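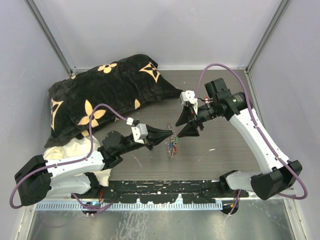 Chapter 7
Teaching by Demonstration

Learning goals

After studying this chapter, you should be able to explain the difference between kinesthetic teaching and teleoperation, choose a suitable method for a given task, plan a set of demonstrations, and decide which recorded attempts should be kept for training.

7.1 Introduction

In the earlier chapters, every motion of the robot was written out by a programmer. Positions were entered, speeds were set, and the program was run. Such programs serve well when parts arrive in the same place each time and do not bend. They serve poorly when the work involves small, light, or soft items, or when two arms must share one object.

A person can often perform a task with ease and still be unable to state the rules for it. Consider passing a key ring from one hand to the other. Few people could say at what angle each finger meets the wire, or how firmly the second hand must hold before the first lets go. The same people can show the motion many times without error. Teaching by demonstration makes use of this fact. The operator performs the task through the robot, the system records what the arms did and what the cameras saw, and a control policy is later trained on the recordings.

7.2 Two ways to show a task

In kinesthetic teaching, the operator takes hold of the arm itself and guides it through the motion. The motors are set so that the joints move freely, and the joint angles are stored as the arm travels. The method calls for little equipment and is easy to learn. Its main limits are that the operator's hands and body may block the cameras, and that one person can seldom guide two arms well at the same time.

In teleoperation, the operator stays clear of the workspace and moves a separate set of controls. These may be hand controllers, a glove, or a pair of leader arms whose joints match those of the robot. The robot follows. The operator gives up some sense of touch, but both arms can be moved together and the camera views stay clear.

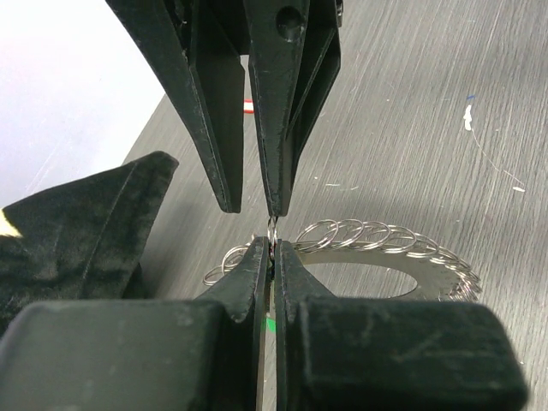
Tasks that require a handover place special demands on the operator. For a short time both grippers hold the same object, and any movement of one arm is passed to the other. A ring of thin wire leaves very little room at the fingertips. Operators should be trained to bring the second gripper in slowly, close it fully, and pause before opening the first. The pause also gives the policy a clear point at which the state of the task changes.

7.3 Case study: the Flurkville course

The exercises in this chapter follow a laboratory course designed by Ourania Gkikas at the Flurkville technical campus. Each team of two students records 100 demonstrations of a single two-arm task by teleoperation. The first 20 are treated as practice and are not used for training. Teams then review the remaining files and mark each one as accepted or rejected, giving a reason in writing for every rejection.

Key terms: demonstration, handover, kinesthetic teaching, leader arm, policy, teleoperation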